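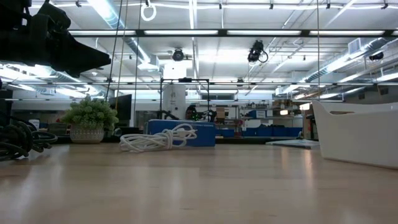
Why rerun the Tello broth dilutions when the first set already gave an MIC? The first set came from an inoculum that was never plated back, and a tenfold error there moves the endpoint by a well or more.

11 Mar 2020. MIC repeat, strain Kumel, plus the serial passage line.

Made fresh Mueller-Hinton, cation-adjusted, from the opened Zerko tub. pH 7.3 at room temperature. Colonies off the overnight plate into saline, matched to 0.5 McFarland, diluted and dispensed within the half hour. Plate back from the growth control gave 37 colonies at the countable dilution, duplicate not read yet. Incubator at 35, lid stack kept low.

Endpoint for Kumel parent: 2 µg/mL in all rows except row F, which has a skipped well. Growth above a clear well usually means a pipetting fault or a contaminant. Streaked the skipped well onto blood agar and will look at it before calling the row. The QC strain was in range.
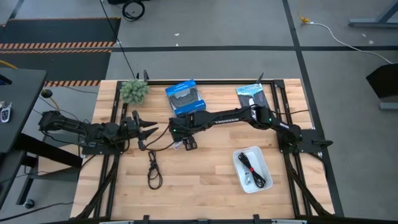 Ulises Bermúdez thinks row F should be thrown out whatever the streak shows, and wants the whole plate repeated if a second row does the same. He also asked why we're still reading by eye when the plate reader is free in the mornings. Fair on the second point. On the first I'd keep the raw reading in the table with a flag and leave it out of the mode.

Passage line: day 9 of the low-dose series. The Rirkero medium lot changed at day 6 and the lag got longer, so a shift in growth rate after that day can't be put down to resistance alone. Need a no-drug line carried on the new lot for comparison — should have started one at the changeover. 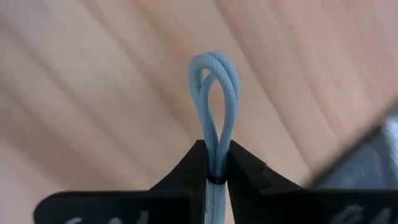 The stocks from days 3 and 6 are in the minus 70 in 20 percent glycerol, two vials each. Day 6 label is smudged on one vial, relabeled from the box map. Nothing has been sequenced. If the day 9 MIC is still within one doubling of the parent I won't send anything out, as a one-well change is inside the error of the method.

To do: read the duplicate plate, check the streak from row F, thaw a parent vial for the no-drug line. Move the old September stocks to the lower rack. Order saline; 370 mL left.
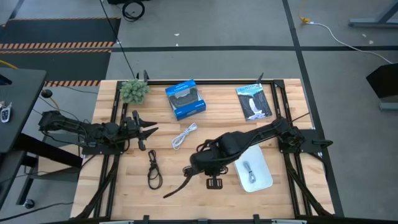 Fig. 4. Table with two arms, butcher-block top.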